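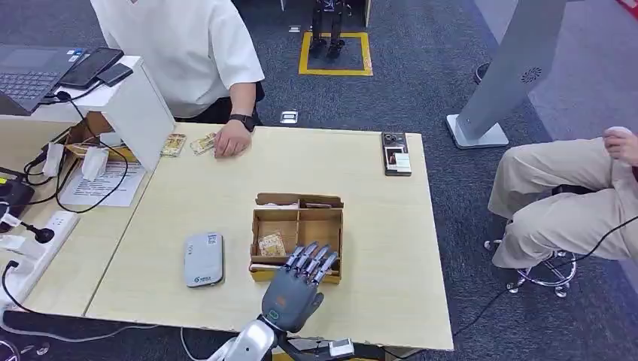 The divided cardboard box started out as packing material. Forough Daneshvar, who writes product manuals from an office in Stonside, got hers when a set of glasses arrived in December. She folded the flaps down, set the box on her desk and began putting things in it. Two years later she has replaced it once.

"I had a drawer before that," she said. "I would buy the same pens again because I couldn't find the ones I had."

Partitioned boxes cost little or nothing. Liquor stores and kitchen shops often give them away. Molefe, a packaging supplier in the same town, sells them flat and says a plain one with slot-together dividers should last 2 years on a desk if it stays dry.

What goes in them matters more than the box. Daneshvar keeps snacks in single packets, receipts, claim tickets and loose notes. Each kind gets its own compartment. Long, thin papers go in a long slot if the box has one, standing on edge so they can be pulled out one at a time. Anything wider than a cell stays out. Phones, chargers and laptops are too heavy for thin walls, and cables push the dividers out of line.

She also leaves some cells empty. A full box turns back into a drawer, she said, and new things need somewhere to land. Every 7 days she tips out the snack cell, wipes up the crumbs and throws away old receipts.

The box should sit near the middle of the table, within reach of either hand. Pushed to the back, it collects dust and mail.
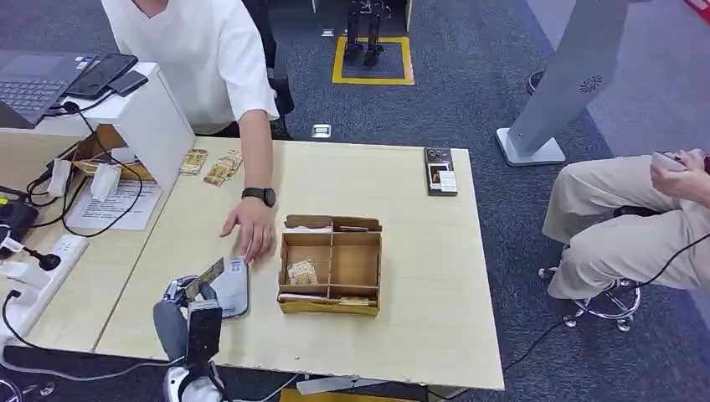 How do you keep the cardboard dividers from coming loose?

Run a strip of paper tape along the bottom edge of each divider where it meets the floor of the box, and press it down with a ruler. Glue holds better, but then the cells can't be resized. If a divider has gone soft at the slots, cut a new one from the flap of another box, using the old one as a pattern.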